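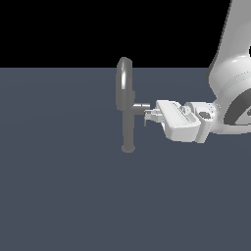
Valve task in the simulator, fingers just short of the stub.

Hurach valve cell: simulation set-up and upkeep

This package holds the simulated copy of the valve cell at De Bruijn, together with the recorded runs made in it. Use it to check a change to the arm or gripper settings before you load them on the real cell.

Maintained by Karlijn De Smet (scene and arm model) and Ovidiu Husar (recordings). Cell hardware questions go to Colin Marsden.

What is in the package

scene/ holds the floor, the valve and the arm with its gripper.
config/ holds joint limits, home position, gripper offset and contact settings.
runs/ holds 3756 recorded runs, one folder each.
tools/ holds the start-up check, the replay script and the offset script.
notes/ holds the change log and the service sheets from the real cell.

The scene is kept bare on purpose. It has a plain floor, a black background and no shadows. The guarding, bench and cable tray are left out. If your work depends on clearance to any of these, do not rely on this model.

The valve

The valve is a single grey model made of an upright post on a small round foot, a ring handle at the top and a short stub sticking out sideways where the ring meets the post. In the scene file the stub is called "spout". Older runs call it "lever". The replay script accepts both names.

The foot is fixed to the floor. Leave it fixed. In version 13 it was free to move and the valve slid whenever the gripper touched it.

Setting up

1. Copy the package to a local drive. Replay from the network share is slow and drops frames.
2. Copy config/default to config/local and make your changes there.
3. Enter the gripper offset from the latest service sheet.
4. Run the start-up check. It moves the arm to home, then to the approach position beside the stub, and stops.
5. Look at the fingers. They should be level with the stub and just clear of its end face, with a thin strip of floor showing in between.

If the fingers touch the stub at step 5, the offset is wrong or has the wrong sign. If they are too high or too low, check the wrist angle first.

After work on the real cell

Update the model whenever the fingers, the gripper or the wrist flange have been off the arm. Colin fills in a service sheet and puts it in notes/. Run the offset script with the sheet number, then repeat the start-up check. Replay run 578 as well. It is our reference run and the end position should match the stored one to within a millimetre.

The fingers were changed in October and the new pair is slightly longer. Runs recorded before then need the old offset, saved as config/fingers_old. Do not mix the two sets when comparing contact forces.

Known problems

The arm shakes at the approach position if the time step is raised above the default.
The small knob on top of the gripper body has no collision shape, so other parts pass through it.
21 runs have no gripper force log. They are listed in runs/missing_force.txt.
The camera view cuts off the upper part of the arm. Joint readings for the whole arm are in the log.

Not covered

There is no water, pressure or valve friction in the model. Turning force on the real valve varies from one unit to the next, so set it on the cell. Keisha Baptiste has the figures for the Grirkov and Talton units.

Changes

Send changes to Karlijn with the config file and the start-up check output attached. Kartini Tambunan tests them on the real cell before they go into the default settings.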